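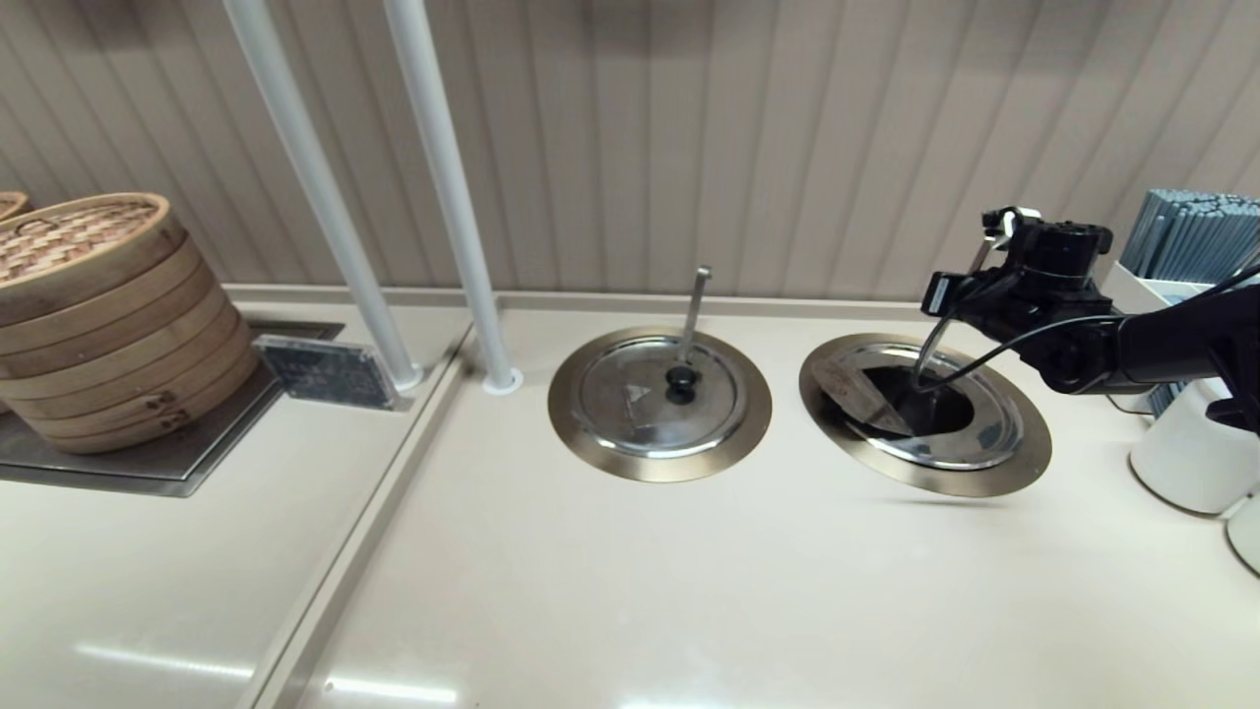

Small Business Chat > Money & Books > Spreadsheet or proper software for a one-woman catering firm?

rotine_kate
Hello all. Been reading for ages, first time posting. I do buffets and office lunches on my own, with a bit of help on big days, and I've kept my books on a spreadsheet since I started in February. It was fine when I had three customers. Now I've got a carrier bag of receipts under the stairs and I dread opening the file. My brother in law says get Dedono because he uses it for his van business, a friend swears by Goseo, and my mum thinks I should get a man in. Which of them is right? I don't mind paying a bit but I do mind paying every month for something I'll only look at in a panic.

Lachlan Dalgleish
Your mum. Sorry.

pennyplain
Ha, not so fast Lachlan. Kate, how many invoices do you send in a normal month? If it's a handful then a spreadsheet is perfectly all right and you just need to get into the habit of filling it in. I ran mine that way for years (knitting patterns and wool, so lots of tiny sales) and the trouble was never the spreadsheet, it was me leaving it till the night before.

rotine_kate
56 last month, but that was a busy one. Most are small. The receipts are worse than the invoices, I go to the cash and carry nearly every day and half of each one is for the house, so cat food and bin bags in with the spring rolls.

Lachlan Dalgleish
Stop doing that for a start. Two trolleys, two tills, two cards. I don't care if the people behind you tut. Mixed receipts are the reason I get jobs, and I say that as someone who charges by the hour.

gregfromthegarage
Seconded. My bookkeeper sent me a bill for untangling a year of mixed receipts and it was more than the tax. I've got a separate account now, and if it didn't go through that account it isn't business. Took me an afternoon at the bank and I wish I'd done it when I opened.

On the software, I went with Dedono and I like it. The invoices look smart and it nags people for me. It's a bit fussy about how you put in cash though, and if you take a lot of cash you'll be swearing at it.

pennyplain
See I tried Dedono and lost the will to live! Three screens to enter a stamp. I'm on Goseo now and it's plainer but I can find things. I think a lot of it is just which one you happened to learn first.

gregfromthegarage
It's one screen if you set up a regular supplier. But yes, fair enough, I had to ring them to find that out.

rotine_kate
Most of mine is bank transfer. I get cash from the village hall and from a couple of the older ladies who book teas, and one office that still pays by cheque. It's the office that worries me, they're on 90 days and I've been buying all the food up front.

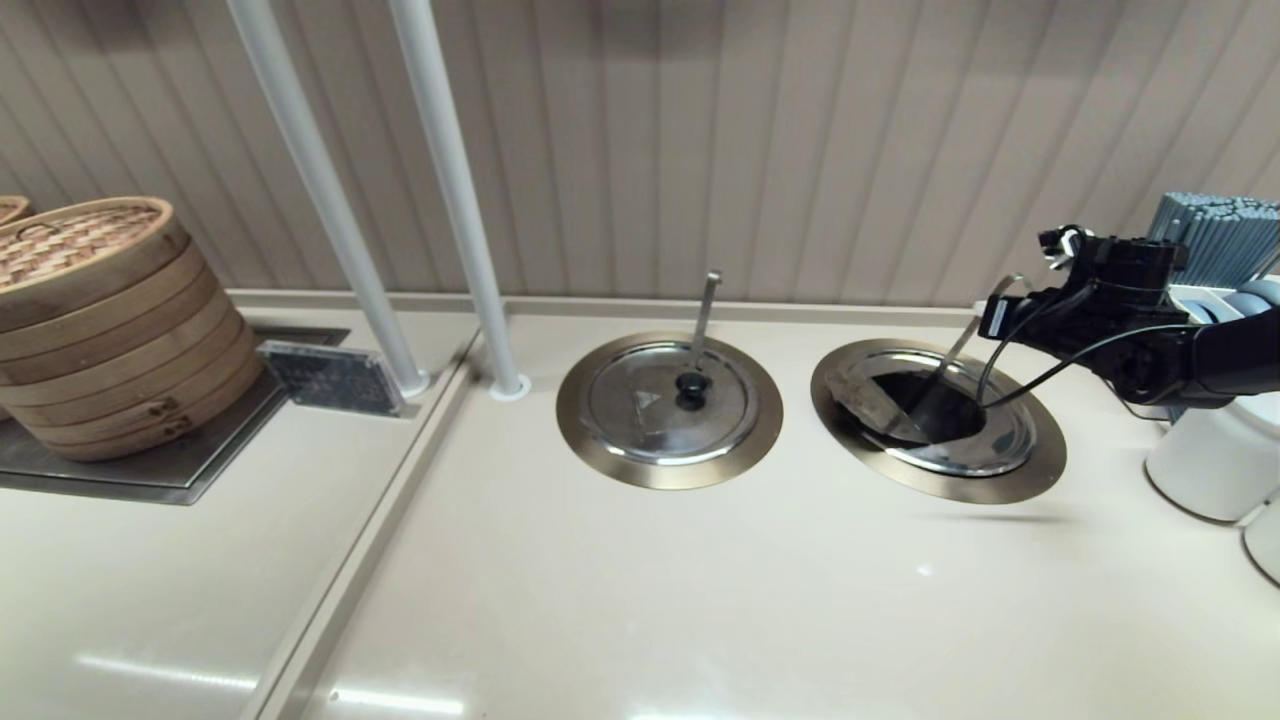
Steamers on the buffet counter

Lachlan Dalgleish
90 days for a sole trader doing lunches is daft. Who agreed to that?

rotine_kate
Me, in that I didn't read the bottom of their form. It's a firm called Kyei, they've been lovely otherwise and they book every week, so I don't want to make a fuss and lose them. They owe me 4,000 at the moment if you add it all up, and I only know that because I sat down last night and did add it all up.

pennyplain
Oh Kate. That's a lot to be carrying on your own. I'd ring them, no letter, just ring whoever does the ordering and ask nicely who you talk to about terms. The person eating the sandwiches very often has no idea when you get paid.

Alistair Tennant
I'd go a bit further than that. Ask for a deposit on each booking, enough to cover the food, and put the rest on whatever terms they like. I do marquees and I've never had a decent customer refuse. The ones who did refuse I was glad to see the back of.

gregfromthegarage
Not sure I agree Alistair. Marquees are a big one-off, people expect a deposit. If my sandwich lady asked for one every week I'd think she was going under. I'd rather she said thirty days from now on, take it or leave it.

Alistair Tennant
Then you'd be waiting thirty days while she buys your prawns. Somebody is lending somebody money either way and it may as well not be Kate.

Lachlan Dalgleish
You're both half right. New terms from the first of the month, in writing, same for every customer so Kyei don't feel picked on. Deposit on anything over 100, thirty days on the balance. Chase the old ones separately and list each invoice with its date, don't just send a total. Totals get put in a tray.

And Kate, whichever program you buy, get the one that shows you who owes what and how late. If Goseo does that and costs less, get Goseo. I don't think it matters much past that. What does matter is somebody looking over the first lot of figures before you send in your return, be it me or anybody else. An hour or two, once. You don't need a man in every week, your mum can stand down.

pennyplain
Goseo does do it, it's under Reports, then Owing. Took me a while to find as well.

rotine_kate
Thank you, this is so helpful, I've gone from wanting to hide under the duvet to feeling I could do it this weekend (well, some of it). One daft question. What do I do with the receipts I've already got, the mixed ones? Do I cut them up??

gregfromthegarage
Please don't cut them up.

Lachlan Dalgleish
No scissors. Ring round the business items in pen, write the business total at the top, number it, and put that number against the line in your books. Then into an envelope by month. If one's faded so badly you can't read it, look for it on the bank statement and make a note of what it was for while you still remember. Cat food stays out.

pennyplain
And keep them somewhere dry! Mine were in the shed for one winter and the mice had most of a summer's takings.

Alistair Tennant
Still say deposits.

rotine_kate
Update for those who asked. Rang Kyei this morning and spoke to a very nice woman in accounts who said she could put me on thirty days if I sent her a new form, she didn't even sound bothered. She's looking into the old ones. I haven't dared mention deposits yet Alistair but I've put it in the new terms for parties. Bag of receipts is on the kitchen table and I've got as far as April.

gregfromthegarage
Good for you. What's April looking like?

rotine_kate
Mostly cat food.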